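Drament puts out 4.0 of its arm control stack, planner rewritten

Drament has pushed version 4.0 of its control software for two-armed benches, and the big change is the planner. The old one is gone. Not switched off, gone, so anyone with scripts that call it by name will get an error on first start and should read the upgrade notes before doing anything else.

Short version for those in a rush. New planner, new grasp scoring, a replay tool that finally works with both arms at once, and a config format that is not the same as the old one. Sorry in advance to everybody with a folder full of the old ones.

The planner first. Up to now each arm got its own path and a checker sat on top, stopping one arm if the other came too close. Safe enough but slow, and with soft things on the bench it got silly: one arm holding a sleeve, the other parked and waiting for a gap that never came. In 4.0 both arms are planned together as one problem. Drament says a plan for a pair of arms now comes back in under 300 milliseconds on its own test machine. We haven't timed it ourselves. The release notes don't say what the test machine is either, which would of been useful.

There is a fallback too. If no joint plan turns up inside the time limit, the software drops back to moving one arm and holding the other, and writes a line in the log. You can turn this off. The notes suggest leaving it on for the first few weeks.

Grasp scoring comes from Patard, the perception package that Drament has bundled since spring. It used to score each grasp point on shape alone. Now it also takes in how crowded the space near the point is, so a corner of cloth sticking out of a heap should beat a nicer looking fold in the middle. Same for anything on a shelf with a rim or mesh round it. Thin wire was a sore point in the last version, depth readings went straight through it and the planner thought it had free space. The fix is a bit blunt (it fattens anything thin by a set amount) but you can tune it per zone.

Zones are new as well. You draw boxes round parts of the bench in the setup tool and give each one its own speed cap, clearance and grasp settings. A shelf can be slow and careful, the open middle can be quick. Up to 100 zones per bench, more than most people are going to want.

Then there's replay. Record a run, scrub back through it, see both arms with the planned path and the actual path laid over each other. The old tool showed one arm at a time and drifted out of step on long runs. Clock handling has been redone and the two streams now share one timeline. Recordings made in 3.x will open but only in single arm view.

Cable limits got a small mention that deserves a bigger one. You can now give the planner a maximum wrist twist per run, counted from the start pose, so it won't wind a loose cable round the wrist over twenty picks and then pull it tight on the next one. Off by default. Turn it on.
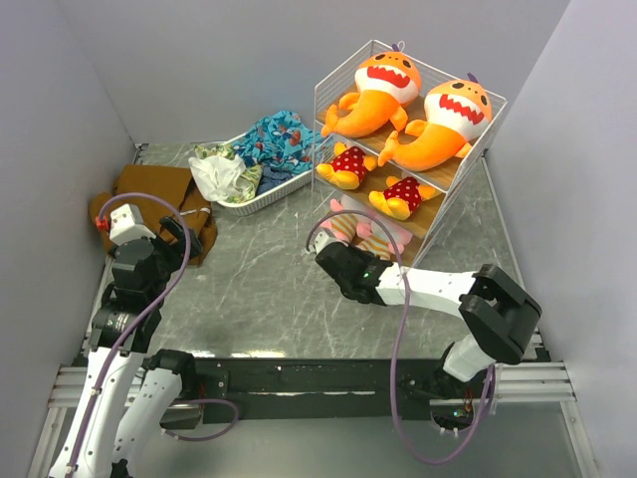 On the bug side, 203 issues closed since the last release, going by the public tracker. Most are small. The one people kept asking about, where the gripper reported closed before it had stopped moving, is marked fixed. Another one, a slow memory leak in the camera driver, is marked "should be fixed", so keep an eye on that.

Apaza, the logging add-on, needs updating at the same time or it wont load. Brolico users will have to wait: the simulator plug-in still talks to the old planner, and a matching build is promised for May.

Upgrade order from the notes: back up configs, update Apaza, update the main package, run the converter, then check joint limits by hand before powering the arms. The converter copes with most files but skips custom tool offsets without a warning. Check those twice.

4.0 is a free update for existing licence holders. Version 3.x gets security fixes only from here on.

UPDATE, 4pm: Drament has put up a patched converter that now warns about skipped offsets. If you downloaded it this morning, get it again.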